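Brannigan Confectionery Packing
Shelf-Life Extension Project, Gelatin-Free Gums
Progress report to the Eslow Food Manufacturing Fund, second reporting period

Summary

Work in this period covered the move from bench batches to line-scale batches, the first half of the storage trial, and the selection of a replacement coating oil. The storage trial is on schedule. The coating work finished one month early. Commissioning of the second depositor has slipped and is now expected in June. Spending is within budget on every line except outside laboratory fees, covered under Budget.

Background

The grant supports reformulation of our pectin gum range so that it can be sold with a 12-month date instead of the present eight. The short date limits the range to customers with fast turnover and rules out most export orders. The two causes identified in the application were moisture loss through the pack seal and sugar graining at the surface of the gum. The work plan treats them separately.

Line-scale batches

Two recipes were carried forward from the bench stage. Recipe A uses a higher share of glucose syrup. Recipe B keeps the current syrup ratio and adds a small amount of sorbitol. Both were run on line 3 at the Wustov plant using the existing starch molds and the normal drying room schedule.

Recipe A deposited without trouble but needed four extra hours in the drying room to reach target solids. Recipe B dried on the normal schedule. It showed tailing at the depositor nozzles during the first run, and the deposit temperature was raised by two degrees for the second run, after which tailing was within the limit set in the quality plan.

Demolding losses for Recipe B were slightly above those of the current product. The operators report that the losses were concentrated in the bear-shaped molds, where the ears are thin. The ring and slice shapes were not affected.

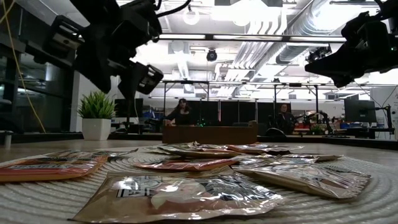 Leonora Manalastas
Technical Project Lead, Brannigan Confectionery Packing

Storage trial

A total of 2364 retail packs entered the trial. Of these, 386 have been opened and tested to date. The rest are held in three conditions: ambient warehouse, a warm cabinet, and a cycling cabinet that moves between cool and warm over 24 hours. Each pull is tested for water activity, firmness, weight change and seal strength, and is tasted by the internal panel.

At the midpoint, water activity in Recipe B packs is stable in the ambient and warm conditions. In the cycling cabinet there is a small downward drift. Recipe A shows less drift but is softer than the current product, and the panel marked it down for sticking to the teeth. Surface graining has been recorded in the control packs only.

Seal failures were found in packs from one production shift. Sena Mahama traced these to a worn jaw on the end-seal unit. The jaw has been replaced and 243 packs from that shift were withdrawn from the trial and recorded as excluded. The remaining sample size is still above the minimum agreed with the Fund.

Coating oil

The present coating oil picks up a stale note after nine months. Three alternatives were tested. The oil supplied by Arska gave the best result for gloss and odor, and it runs through the existing drum applicator with no change of nozzle. Crescencio Bermúdez has completed the allergen and label review. Purchasing has approved the supplier.

Second depositor

Delivery was late and the floor drainage had to be moved before the machine could be set down. Electrical work is complete. Guarding inspection and water trials remain. The delay does not affect the storage trial, which uses product from line 3 only.

Budget

Laboratory fees are over plan following a repeat of the water vapor transmission tests on the pack film. The first set was run at the wrong humidity setting and the laboratory has agreed to credit part of the cost. Encarnación Herrero will submit a revised cost table when the credit note is received. No change to the total award is requested.

Next period

Recipe B will be the lead recipe. Recipe A stays in storage to the end of the trial but will not be run again at line scale. Planned work:

Complete commissioning of the second depositor
Run Recipe B with the Arska oil on both depositors
Continue storage pulls at four-week intervals
Test a deeper ear profile in the bear molds

Questions on the test data should go to Estíbaliz Miranda in the quality laboratory.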